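Modley Open Day: Mostly Boxes
25/06/2022

I have now been to the Modley open day 3 times, and I still go for the packing tables. Other visitors head straight for the refreshments. I respect that, having tasted the coffee in February and lived.

The building is a 90 minute drive from Starby, the last stretch behind a gravel truck. You sign in, get a sticker that falls off before the first door, and are handed a leaflet by Plullness, who sponsor the day and have never met an adjective they didn't like.

Then the cable table. It has a green cloth that has seen some life, held down at the back with metal clips, and brown cardboard boxes with round holes in their side flaps. Black cables go into the boxes. I watched for far longer than I'd planned to, and I have a drawer at home that should be ashamed of itself.

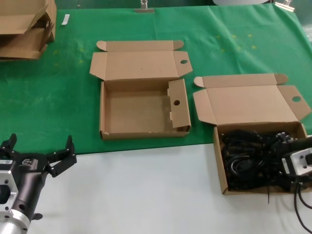
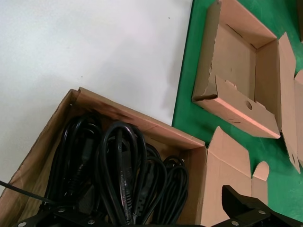
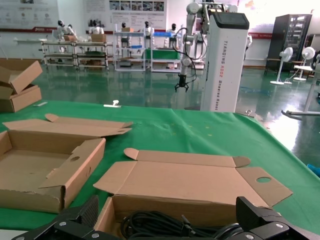 Open boxes and black cables, the highlight of my summer so far.

The boxes

I have opinions on these. The lid folds back flat and has little rounded tabs at the corners, the kind I always manage to bend on the first try. A stack of folded ones waits off to the left of the cloth. I asked at the desk whether I could buy a few and was told the minimum order is 300, so my drawer stays as it is.

Getting there

Parking is $7 and the machine wants coins. Skip the Ma shuttle unless you enjoy roundabouts. Wear flat shoes, and eat first.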